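主题：抓取置信度校准，“先推一下再抓”到底有没有用？（附我们复现的结果）

楼主 慢慢爬的蜗牛
各位好，潜水很久了，头一回发长帖，写得啰嗦请多包涵。最近两个月我一直在复现 Druvby 那套箱内抓取的方法，思路大家应该都熟：网络给每个候选抓取点打分，分数低于阈值就先不抓，改成伸杆子推一下，推完重新拍照再打分。论文里把这个叫“犹豫动作”，我很喜欢这个名字，觉得挺有人情味的。
我们一共跑了1309次尝试，物体是从 Riltia 物体集里挑的74种，每箱放得不多，重点看贴着箱壁和互相挨着的情况。结论先说：不推直接抓，贴壁物体的成功率很难看；加上推的动作以后，提高了38个百分点。代价是每次推要多花10秒，算上重新拍照和规划。
想听听大家的意见，尤其是做过类似东西的朋友。

2楼 豆浆不加糖
先给楼主点个赞，肯把尝试次数老老实实报出来的帖子不多了。不过我有点疑问：38个百分点是只算贴壁的，还是全部物体平均？如果只算贴壁的，那有多少是“推”本身的功劳，有多少是“重新拍照”的功劳？我以前做过一个很土的对照，什么都不推，只把相机重新触发一次再打分，成功率也会涨一点，毕竟深度图每次噪声都不一样。

3楼 慢慢爬的蜗牛
回2楼：问得好，是只算贴壁的，我主楼没写清楚，抱歉抱歉。只重拍不推的对照我们做了，不过是后来补的，样本少，涨幅很小，我不太敢拿出来当结论。等我多跑一些再贴。

4楼 老齿轮
我来唱个反调，楼主别介意哈。我在产线上待过好些年，每件多花10秒，客户是要跳脚的。你们实验室里箱子里放几样东西，慢慢推慢慢抓当然舒服，现场一箱倒下去满满当当，推一下可能把旁边本来好抓的也弄乱了。与其推，不如在箱子上想办法，箱壁做斜一点、垫个软边，很多贴壁的问题就没了。机械上能解决的事情，何必让网络去犹豫呢？

5楼 柚子皮
不太同意4楼。换箱子说起来轻松，很多仓库的箱子是上游定死的，你根本改不了。而且楼主也没说每件都推呀，是分数低才推，平均下来不会每件都多10秒。倒是想问楼主，阈值怎么定的？我试 Pakia 那个开源版本的时候，阈值稍微调高一点，机器人就开始没完没了地推，像个拿不定主意的老人家，看得我着急死了。

6楼 慢慢爬的蜗牛
哈哈5楼这个比喻，我们也碰到过一模一样的！后来加了个上限，同一个物体最多推两次，还不行就跳过去抓别的，回头再来。阈值是在留出来的一批物体上扫出来的，说实话对反光包装特别敏感。那种皱皱的塑料袋，深度图上全是洞，网络给的分数低得可怜，其实吸一下就起来了。所以我现在觉得瓶颈在校准：分数低到底是“抓不起来”还是“看不清楚”，网络自己分不出来。
回4楼老师傅：您说的满箱的情况我们确实没测，这是实话。斜壁的箱子我也想试，回头去问问能不能借一个。

7楼 豆浆不加糖
6楼最后这段比主楼有意思多了，建议楼主单独开一帖写校准。可以看看 Mbwambo 那个做法，把不确定性拆成两个头，一个管几何，一个管感知，感知那头高就换视角重拍，几何那头高再去推。我没跑过真机，只在仿真里看过，效果还行，但是训练挺娇气的，学习率稍微大一点两个头就学成一样的了。

8楼 老齿轮
拆两个头我听着也靠谱，至少比一味地推强。满箱的数据我还是坚持要看，没有满箱数据，这个38我只信一半。另外多嘴问一句，你们的线是怎么走的？腕部转角大的时候，外挂的线最容易蹭到箱沿，蹭一下物体就挪了位置，这个也会算进你的失败率里。我当年为这个事情熬过好几个通宵，最后是把腕部的转角限死了才消停。

9楼 慢慢爬的蜗牛
谢谢老师傅提醒，走线这个我真得好好检查一遍。我打算把失败的案例重新分一次类，分成没看清、没夹住、碰到别的东西三种，走线蹭到的归在第三种里，分完再来跟各位汇报。物体的摆法我也想改一改，原来太随意了，同一种摆法很难重复第二回，补对照实验的时候吃了不少苦头。新的摆法是把难度不同的东西混着放，像下面这一箱，左边那个黄绿条纹的瓜状物挨着箱壁，紧贴着它还立着一个橘红色的小盒子，正好是我最关心的贴壁加互相挨着；中间是绿白相间的反光包装，右边紧靠着一个深紫色的茄子状物体，用来看反光会不会把旁边物体的分数也拖下去。手臂是 KUKA 的，老师傅也顺便看看橙色关节外面绕的那一大圈线，黑的黄的都有，您觉得要不要收紧一些？我自己有点拿不准，收得太紧又怕转腕的时候扯着。两个头的做法我也会试，不过得排在重新分类之后，手头就这一台机器，要排队用，大家别催我哈。

最后更新：2023年12月22日
联系我们 | 版权所有，转载请注明出处 | 返回顶部 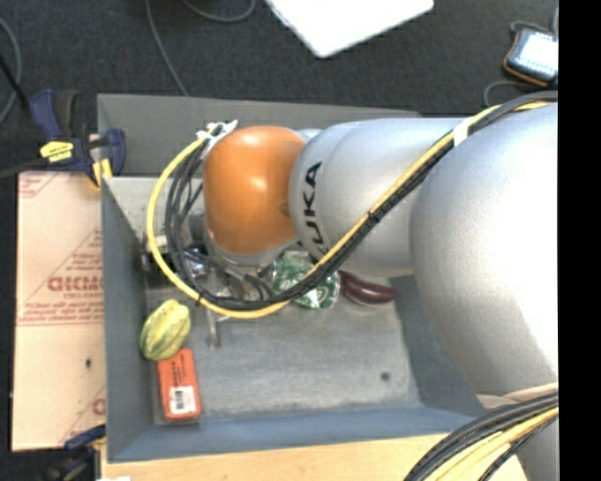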